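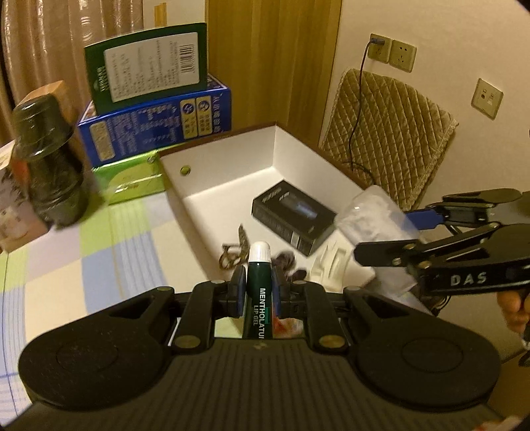 Does a Box Tell You What's Inside?

Boxes make big promises. They have shiny letters, bright colors and sometimes a picture of something wonderful. Then you lift the lid and find a plastic tray, a bag, and one small thing in the middle.

So how much should you believe a box? Less than it would like you to.

What is all that packaging for?

Some of it does a real job. Cardboard is stiff, so it takes the bumps. A molded plastic insert holds an object still so it doesn't rattle. A clear bag keeps off dust. Even lip gel needs a tube, or you would have a very greasy pocket.

But some packaging is there to look big. Put a small thing in a large box and people may think they are getting more. Are they? Check the label. Look for the amount, which is often printed in tiny letters on the back or side. The big letters on the front are there to catch your eye.

What about the stripes?

Those black stripes are a barcode. Some people will tell you the price is hidden in there. Usually it isn't. The stripes stand for a number, and the store's computer looks up the price that goes with it. If the store changes the price, the stripes can stay the same.

Is an old box worth keeping?

Grown-ups love to say, "That's a good box, we might need it." Might we? Abdelghani Zaki runs the Wednesday sorting club at Cesbridge Library, and he doesn't buy it. He once kept 7 empty boxes on top of his closet for years. When he finally got them down, he had used one. It held the other six.

His rule is simple: if you can't say what a box is for, flatten it and recycle it.

Try it yourself

Ask before you start, and use your bed as a sorting table. Spread out the boxes, bags, wrappers and scraps of cloth from one drawer or shelf. Open every box, even the ones you're sure are empty. Put like with like: cardboard, plastic, fabric, things you still use.

Now pick up one closed box and guess what's in it from the outside only. Write your guess down so you can't change it later. Then look.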